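Home | Workshop | Kitchen | Garden | Outdoors | Contact

Print this page | E-mail this page

Buying second-hand workshop machines at a closing-down auction

Posted 13/05/2021

When a small engineering firm shuts, its machines are usually sold in one of two ways. Either a buyer takes the lot, or everything is ticketed and sold piece by piece. The second kind of sale is where a home workshop can pick up a decent lathe, pillar drill or vice. I bought most of my own kit this way, including a bench drill from the Sernano sale for £120 and a box of milling cutters for £57.

Before the sale

Read the conditions first. Look for the buyer's premium, whether VAT is added, and the last day for collection. A lathe knocked down at £2,000 can cost a good deal more once these are on the bill.

Go to the viewing day if there is one. Take a torch, a tape measure, a rag and a small magnet. Write down the lot number and the maker's plate, including the voltage. Three-phase motors are common in factory sales and won't run from a household socket without a converter.

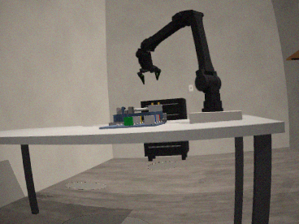
What to check on the machine

Turn every handwheel through its full travel. A slide that is free in the middle and tight at the ends has worn where it was used most. Take hold of the spindle and try to lift it. Any knock you can feel means bearings, or at least an adjustment.

Wipe the oil off the bed and look for dents near the chuck. Light scratches can be lived with. Check the castings for brazed repairs, mostly on feet and brackets. Ask if the chuck key, change gears and spare jaws go with the lot, as they are often ticketed separately.

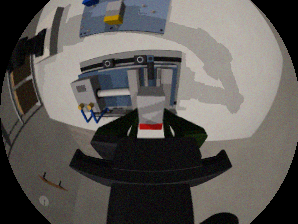

Old cutting oil goes to a brown varnish that can make a sound machine feel seized. White spirit and a stiff brush will shift it. Rust on bare steel comes off with fine wire wool and light oil, but deep pitting on a slideway is a reason to leave the lot alone.

Getting it home

The Farnis sale gave buyers two days to clear the building, and the fork-lift was charged at £200 a lift. Get a price for loading before you bid. Drop the heavy parts to their lowest position, lock them, and strap round the main casting. Never strap round handles or leadscrews. Stand the machine on timber and bolt it down if it is top-heavy.

Once home, drain the old oil, refill, and have the wiring looked at by an electrician before you switch on. 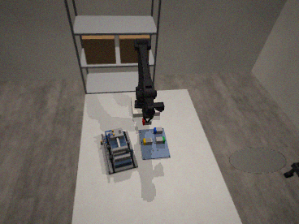
Sopacua writes that the collection date catches more people out than the price does. A milling machine bought at the Previtz sale last August had to be left behind when the van turned out to have no tail lift, and the deposit went with it.

Related items

Cleaning rust from hand tools
Sharpening twist drills
Fitting a vice to a thin bench
Which oil for which machine
Storing steel bar in a damp garage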